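From: Godfrey Muli
To: Brelivham kitchen list
Date: Oct 19, 2026
Subject: Re: Counter sealing and the height question

> We are replacing the worktop in the Skostus street kitchen and can't agree
> on the height. The old one was too low for the bread group and too high
> for the kids' class. Also, does a white top stain as badly as people say?
> Ours would get beets, turmeric and coffee every week. Any advice on
> cleaning would help too.

We went through this in May, so I can tell you what we ended up with.

On height, we set the main run for the bread group, who stand at it longest. The kids get a step platform, 23 cm high, which stores under the sink. It cost us 70 to have made and it has held up fine. I would not split the counter into two levels. Massawe did that and lost the corner to a gap that fills with flour.

On color, white does show stains, but it also shows you where to wipe. Turmeric is the worst of the three you list. Baking soda paste, left on for twenty minutes, takes out most of it. Coffee comes off with dish soap if you get to it the same day. I can't speak for beets.

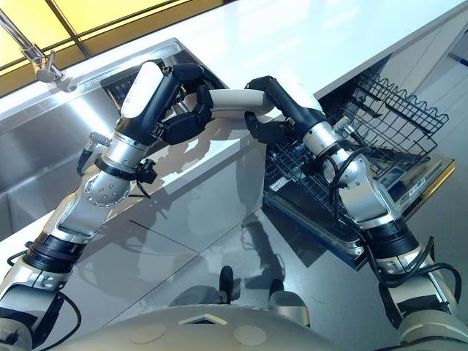 White countertop, two arms holding a cylinder over it.

If you are asking for quotes, get the cutouts priced separately. Our first quote from Hutidska was 237 higher than the second, and the whole difference was the sink and the two holes for the faucet. Ask whether they measure the room themselves. If they work from your drawing, any error is yours to pay for. Our back wall was out of square and we only found out when the installer put a straightedge on it.

Also check what is holding the thing up. We had to add a rail along the wall before they would fit ours, and that put the job back by a week. Have the classes moved somewhere else for longer than the installer tells you.

I still have the drawing for the step platform and can send it to anyone who wants it. We have 200 left in the repair budget, so if another kitchen wants to order platforms together with us, write to me off list.

Godfrey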